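Brellis 4 teleoperation and recording software: a long-term review

Reviewed by Beverley Stubbs, 4 October 2019

I have been meaning to write this one up since January, when we first put Brellis on the workshop machine, and I kept putting it off because every time I sat down to do it there was another update to try. So it has had a good long run by now, and I feel I can be fair to it, warts and all.

If you haven't come across it, Brellis is the piece of software that sits between the person moving the leader arm and the follower arm that copies the movement. It reads the joints on one side, sends targets to the other, pulls in the camera streams, and writes the lot to disk with matching timestamps so that you can train something on it later. Version 4 adds a planning layer as well, which I'll come to. Before this we were using Flendden, and before that a heap of our own scripts that only Aleksi Kuusisto understood (and even he went a bit quiet when asked about the gripper part).

Getting it going

Installing it took me most of a morning, and I'd call that decent going for this sort of thing. The installer finds the motor buses by itself and asks you to wiggle each arm so it knows which is which, and I can't tell you how much nicer that is than squinting at port numbers. Calibration is a matter of putting each joint against its stop and pressing the space bar. It did refuse to believe in our second camera until I had unplugged everything and plugged it back in a different order, and the manual says not a word about that. Wanting Pan found the same trouble on her own desk and we never got to the bottom of it.

The settings live in one text file, nicely commented, with sensible values already filled in. I left nearly all of them alone for the first month and I'd suggest you do the same.

Driving the arms

What I like best about Brellis is how the follower feels when you move it. The control loop runs at 200 Hz out of the box and there's a smoothing filter on top, which you can turn up or down from a slider while the arms are live. Turned down, the arm is keen and slightly nervous. Turned up, it has a lovely heavy manner to it but lags just enough that you overshoot when reaching for small things. We've settled a touch below the middle, and everyone who sits down to drive seems happy there within a few minutes.

Flendden, to compare, had a fixed filter and a habit of twitching whenever the computer was busy saving files. I had got so used to that twitch that I used to pause before every grasp and wait for it, and it took me weeks to lose the habit!

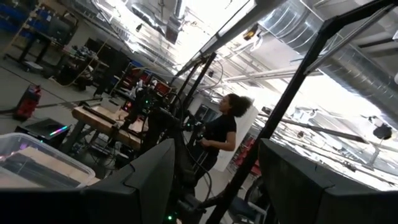
Wrist camera view in the workshop, with the gripper fingers in the foreground and the black arm beyond.

The wrist camera panel deserves a paragraph to itself. You can set the exposure separately for each camera, and you will want to, as ceiling lights can wash out a good part of the picture once the wrist tips up. Brellis also lets you turn the preview so that it stays level however the wrist is rolled, while the recorded video is left exactly as the camera took it. Aldana Figueroa swears by the levelled view. I tried it for a fortnight and went back, as I find I steer better with the tilt left in, but it's a kind thing to offer and it costs nothing to switch between the two.

There is also a gripper mask, which blanks out the fingers before the images go to the perception side. You draw it once with the gripper open and once closed, and it guesses the shapes in between. It guesses well for straight fingers and rather poorly for wide angled ones, where it leaves a dark sliver along the inner edge. I ended up drawing an extra shape at the halfway point and that cleared most of it.

Recording and sorting

Over the summer we gathered 2000 episodes with it, and of those we threw away 238. Most of the ones we binned were our own fault (dropped parts, false starts, somebody talking to me at the wrong moment) and the software made them easy to find. You press a foot pedal to mark an episode as bad while you're still driving, and the browser afterwards lets you run through the flagged ones at speed with the joint plots scrolling underneath. Anca Olteanu did nearly all of our sorting and her one complaint was that you can't undo a deletion. I'd add that the search box only looks at the episode title and ignores the notes, so do put anything important in the title.

Files come out in a plain, well-described format. Our training code needed a single afternoon's work to read them, tea included.

The planner

Now for the part I'm less fond of. The planning layer is meant to bring the arm back to its starting pose between episodes without hitting anything, and for that you have to tell it where everything is. You do this by adding boxes in a little 3D window, typing in the corners by hand. Benches are easy enough. Frame posts are fiddly, and cables are simply beyond it, so you must keep an eye on any loose loop near the joints and be ready with the stop button. When it can't find a path it says "no plan" and leaves it there, with no hint as to which box is in the way. I've taken to deleting boxes one at a time until it cheers up, then putting them back. We did look at Grastent for this job, which draws the offending box in red, and I was quite envious, but it has no recording side at all and I didn't fancy running both.

Support and updates

Emails get answered, usually the next day, by people who have plainly used the thing themselves. Updates arrive often - too often for my taste - and one of them in the spring reset our camera order without asking. Keep a copy of the settings file somewhere safe before you press the button.

Would I buy it again?

Yes, for the driving and the recording, and I'd do it without much fretting. If you mainly want collision-free planning, I'd wait a version or two or look elsewhere. We're keeping our licence for another year, and I've asked them nicely for an undo.

Good: smooth following, tidy files, foot pedal marking, per-camera exposure
Less good: planner messages, no undo in the browser, search ignores notes
My score: 4 out of 5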